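Ulitz Matte, double-sided inkjet paper
Made by McKinnon. Sold by Guster Paper & Print Supply.

Weight: 152 gsm
Finish: smooth matte, coated on both sides
Sizes: Letter and Tabloid
Works with: dye and pigment inkjet printers
Not for: laser printers or copiers

We've wanted a paper like this on our shelves for a long time, and now we can't stop printing on it! Ulitz Matte is the sheet we reach for when plain office paper looks tired and a heavy fine art paper would be too much (or too expensive to feed through a printer all afternoon). It's smooth, it lies flat, and it takes ink on both sides without one side looking like the poor cousin of the other.

Anas Samir, who runs our print bench, went through nearly 600 sheets of it before we agreed to carry it. He printed family recipes, class handouts, a wedding program, a bird calendar and far too many gray ramps. The gray ramps are what won him over. On a lot of matte papers the light end just drops away, so you get a step or two of pale gray and then bare paper. Ulitz holds on to those last steps very nicely, and whites that curve gently into shadow still look round on the page.

What it feels like

At 152 gsm it's about halfway between copy paper and a greeting card. You can fold it by hand and get a decent crease, but do score it first if you're making something with a cover, especially when there's dark ink across the fold. It has a dry, slightly chalky touch that takes pencil well — we've been writing notes on test prints all month and the graphite doesn't skate around. Ballpoint is fine too. Fountain pen feathers a little.

The base is a soft natural white with no brighteners added, so it looks a touch warmer than the copy paper next to it. Put it under a window and it's lovely. 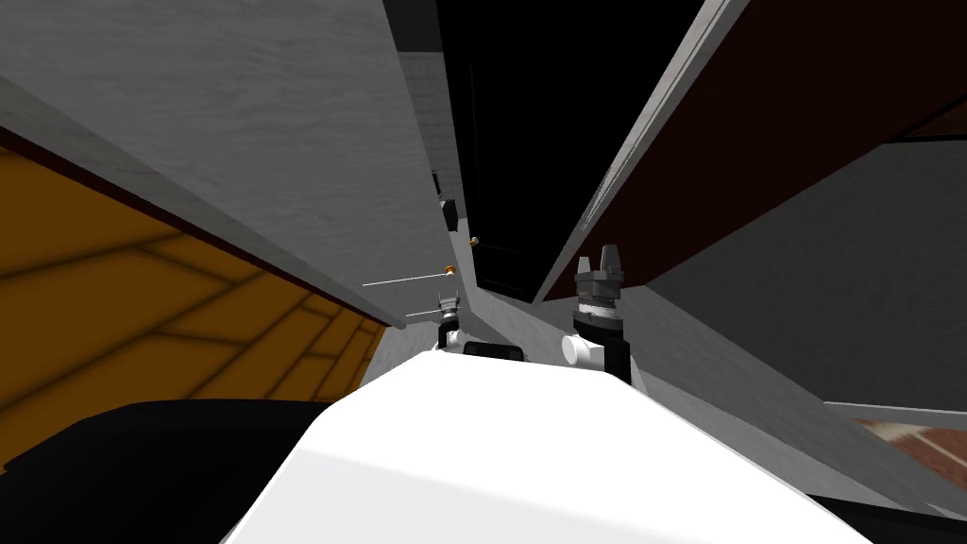

Rendered view with a white rounded body and two upright grippers, the larger one at right with a collar of fine ridges.

Printing on it

Pick "matte paper" or "premium matte" in your printer settings and start there. If your printer has a rear feed, use it for Tabloid. Letter goes through most front trays with no fuss, though Anas likes to keep the stack under twenty sheets or so and fan it first.

For text, normal quality is plenty. Small type comes out crisp, and we were happy with recipe cards set in a pretty tiny serif. For pictures, go up one quality step and turn off high-speed printing. The very top setting lays down more ink than this paper needs, and you'll wait a long time for a page that looks the same or slightly heavier in the darks.

Let the first side rest for ten minutes before you flip it. With pigment black over a big area, give it longer. We did get some marks from the feed wheels on one older printer when we rushed, and they went away once we slowed down.

Color profiles

McKinnon supplies profiles for both common ink types, and they're good. Reds are a bit calmer than you'd see on a satin paper and deep blues lose some punch, as they do on just about any matte sheet. Greens are terrific. If you don't use profiles, try a small bump in brightness before you print and leave the contrast alone.

What people are making with it

Zines, mostly! A regular customer prints the whole run of Pumetness, a newsletter about backyard mosses, on the Tabloid size and folds it down at the kitchen table. We've also seen portfolios, menus, knitting charts, seed packets and a really handsome field guide to local fences. It binds well with a long-arm stapler or a simple pamphlet stitch.

Storing it

Keep it flat in the sleeve, coated sheets being fond of soaking up damp air. If a pack has picked up a curl, turn the stack over and leave it under a book until morning. Finished prints are happiest behind glass or in a binder, and dark areas can scuff if pages rub together in a bag.

Samples and ordering

Sample packs have a few loose sheets of each size so you can test both sides on your own printer. Please ask for one if you've never used a matte paper before, or if your printer is fussy about thickness. Orders placed by noon on Friday go out the same day. Tabloid ships flat between boards, never rolled.

Got a question about a printer that isn't covered here? Write to the print bench and include the model name and ink type.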